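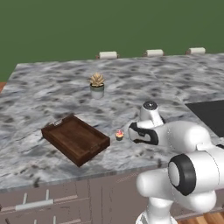

Marble counter, green wall, potted succulent.

So my aunt left me her accordion, a Mazurek, and a note: "Play it in Laketti." Laketti is 147 miles off and I can't play a thing! I went anyway, in August, with the windows down (no AC, of course). 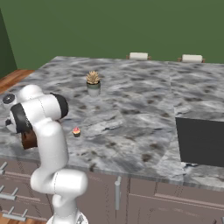
The marble-topped island and the cabinets.

I squeezed out one awful note by the ferry dock. An old man took off his hat, then asked if I knew any others.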